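Frequently Asked Questions -- The Hosness Seed Swap and Lending Shelf

Do I need to bring seeds in order to take some home?

Not at all, and please don't let it keep you away! Plenty of our members started with empty pockets and came back the next fall with envelopes of their own. If you're brand new, you may take up to 40 packets in your first year, which is more than most backyards can hold (mine certainly can't, and I keep trying).

How should I store seeds once I get them home?

Cool, dark and dry is the old rule, and it still works. A small drawer in a spare bedroom does nicely, as long as it's away from the heater and out of the sun. I sort mine by the month I plan to sow them, though I know folks who go by the alphabet and are perfectly happy.

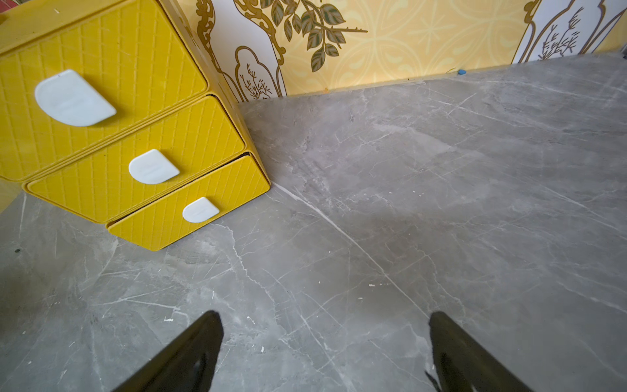
Marti: I kept my beans in the garage for years and hardly any came up, so I'd add that the garage is a bad idea if your summers are hot.

Thank you, Marti, and I agree completely. A closet on the shady side of the house is a much kinder place.

Which seeds are easiest to save?

Start with beans, peas, lettuce and tomatoes. They mostly pollinate themselves, so the plants you get next year should look a lot like the ones you loved this year. Squash is another matter -- it crosses with its neighbors very freely, and you may end up with something odd and not especially tasty. We had 146 kinds on the shelf at last count, and the easy ones have a green dot on the envelope. 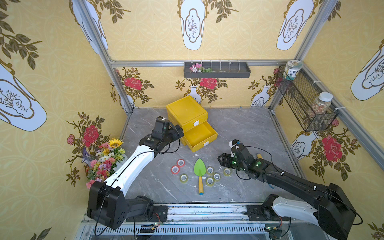

Can I mail my seeds in if I live outside Hosness?

Please do, as long as they're fully dry and in paper envelopes. Write the variety and the year on each one, and send them to the Narkeck Road address before the end of August so we can get them sorted for the fall swap.

Do you lend tools too?

We do, for two weeks at a time, and longer if no one else is waiting. Hand tools are free to borrow. Just knock the dirt off before you bring them back, and tell us if a handle has come loose so we can mend it.

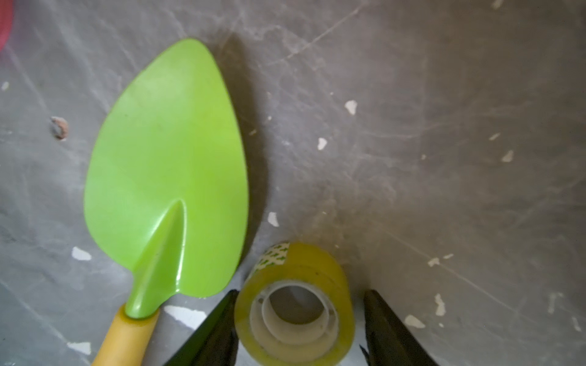
Marti Adurel

I look after the shelf and answer the mail, so if your question isn't on this page, write to me and I'll get back to you, usually in the evening after supper. It may take me a little longer in spring, when everybody wants to know about tomatoes at once.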